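Furnley Athletic Hall of Fame
Pre-Induction Walkthrough: Eder Gymnasium and Trophy Hall
Friday, October 5, 2018

Capacity posted: 2,327. Items are marked OK, FIX or HOLD. Anything marked HOLD must be cleared before doors open for the induction dinner and the alumni game.

1. Main entrance doors
OK. All four leaves swing freely and latch. Panic bars release on one push. The left outer door is slow to close in wind. Same comment as in May.

2. Lobby floor and mats
FIX. The long mat by the ticket window has a curled corner. Tape is not enough, it was taped last time. Swap it for the one from the pool entrance.

3. Bleachers, home side
OK. Pulled out fully and locked. End rails are in place on every section. Two seat boards in section C were tightened during the walkthrough.

4. Bleachers, visitor side
HOLD. Section F does not lock when extended. Keep it closed and roped off until Nuredov has been out to look at the drive. Seating in that section comes to about 40 and can be moved to floor chairs on the baseline.

5. Exit signs and emergency lights
OK. Test button held on each unit. The light over the northeast stair is dimmer than the rest but stayed on for the full test. Battery is on order.

6. Stage and ramp
FIX. Stage legs are pinned and level. The ramp needs its second handrail. Several of the inductees are in their eighties and will be using it, so both rails go on before rehearsal.

7. Floor tables
OK. Aisles measured with chairs pushed out as if people were seated. Table 20 was too close to the scorer's bench and has been moved toward the wall. Please update the seating chart.

8. Trophy cases
FIX. The glass on the football case is sound, but the lower hinge on the right door is loose. The old Maglaya Cup is top-heavy and should sit on the bottom shelf. Retired jerseys are hung correctly.

9. Scoreboard and shot clocks
OK. Horn works. Cables along the baseline are covered. The cover by the home bench had shifted and was put back.

10. Small parts and loose items
OK. Nothing left on the court, under the stage or on the bleacher walkways.
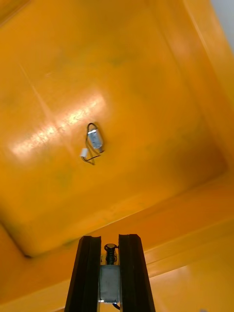 11. First aid and AED
OK. AED indicator is green, pads are in date. First aid kit is short on cold packs. Take two from the training room and sign for them.

12. Parking lot and bus lane
FIX. Repaint the curb by the alumni drop-off. Cones will do for this event.

Recheck items 4 and 6 after rehearsal and initial the copy on the office door.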